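Council in Pimdale has put the street tree plan back out for comment. I went through the whole thing last night so here are the bits that matter if you live on our side of the highway.

The headline number is 2998 new trees over the life of the plan. Most of them go in the newer streets out past the Kurnovville turnoff, where there's hardly any shade by the bus stops.

Our neighbourhood gets 238. That's better than the last draft, which gave us 43 and put every one of them along the oval.

Species list is in the appendix. They've dropped the plane trees after all the complaints about hay fever and gone with crepe myrtle, brush box and a few natives under the powerlines.
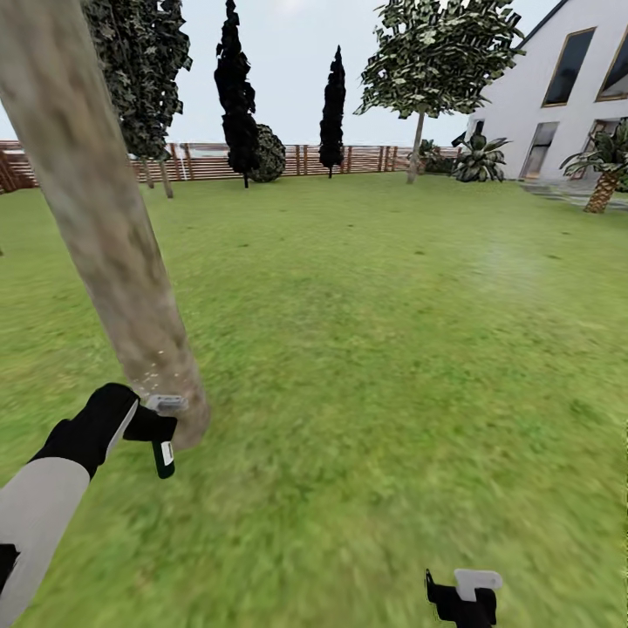
Watering is the part I'd read closely. The contractor looks after each tree for two summers, then it's up to whoever lives behind it. Last time most of Nava Street's plantings were dead by the third February.

You can ask for a tree on your own verge. The form wants your address, which side the driveway is on and where the water meter sits. No cost to you, but you can't choose the colour of the myrtle. I asked.

If you already have a tree and it's lifting the footpath, that's a different form and a different department. Don't put it in your submission, they'll just send it back.

Jarosław Ostrowski is printing paper copies of the comment form for anyone who doesn't want to do it online. They'll be on the counter at the library.

Comments close at 5 pm on the last day of the month. Planting starts in autumn if it gets through, with Stulano Road first - they're digging that up for the gas main anyway.

Replying to a few DMs at once: no, the jacarandas on the hill aren't being removed. Page 2 says existing healthy trees stay.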